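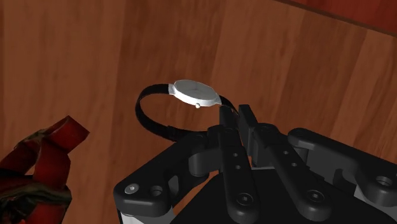

What does the Baslow manipulation group work on?

The group studies how a robot arm with a two-finger gripper can pick up ordinary household objects when its controller has been trained in simulation alone, and how far the result can be trusted on hardware.

About the group

Baslow is a robotics research company with offices in Pidetti and a small hardware lab one street over. The manipulation group was set up to answer a narrow question: which parts of a grasping policy fail first when the objects on the table are unfamiliar. It is led by Jairo Cárdenas, who also maintains the simulation code. We publish our evaluation protocol with every result, including the configurations that performed poorly.

Method

Our current method is called Rindolen. It is a staged training procedure for a policy that takes camera views and joint positions as input and returns arm and gripper commands. In the first stage the policy imitates demonstrations recorded by an operator in the simulator. The present set holds 1085 demonstrations. In the second stage the policy runs by itself, and each attempt is scored by a separate model that estimates whether the grasp will hold through the lift. Attempts scored near the decision boundary are sent back to the operator for correction. Attempts scored well inside it are discarded, as they add training time and very little else.

The scoring model is the part of the work we consider new. Earlier versions used a contact-force threshold, which favoured rigid objects and penalized anything that bent on contact. The present version looks at relative motion between fingertips and object over a short window.

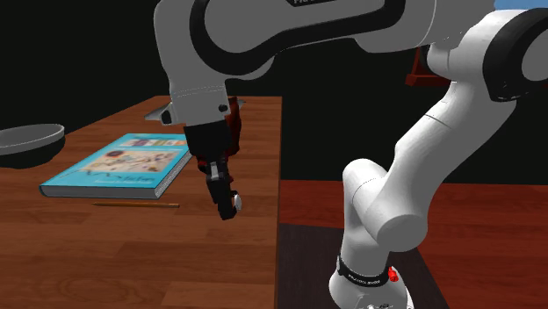
Object poses, lighting and surface friction are drawn again at the start of each episode. Arm geometry, table height and base position are held fixed. We tested a variant in which the base position also changed and found that it slowed training without improving results at the lab bench, so it was dropped from the procedure in June.

Evaluation

A policy is evaluated on 200 episodes with object arrangements that do not appear in training. An episode counts as a success if the target object is lifted clear of the surface and held until the time limit of 45 seconds. Partial lifts are logged separately and are not counted. Objects that are moved but not grasped are logged as disturbances, and the final position of each is kept.

We divide objects into 17 categories by shape and stiffness. Flat objects remain the weakest group. A closed book lying on a table offers a parallel gripper very little to hold, and the policy tends to approach from above when an approach from the side would serve better. Objects with straps or loops are the second weakest. The fingers often close on the flexible part, and the heavier part then swings during the lift. Rindolen reduces the second kind of failure more than the first.

Limits of the results

The simulator treats most objects as rigid bodies, and its contact model is least accurate for thin edges. Results for flat objects should be read with this in mind. We do not report a single transfer figure from simulation to hardware, as the value depends heavily on which categories are included.

Working with us

The group shares tooling with Dwivedi, our sister lab, which works on tactile sensing. Object models and evaluation scripts are available to university groups on written request. Requests should state the arm and gripper model, the simulator version and the intended use. Student placements run for one term and are based in Pidetti. Applicants need working knowledge of rigid-body kinematics and should be comfortable reading other people's code. Applications go through the main Baslow careers page, under Research.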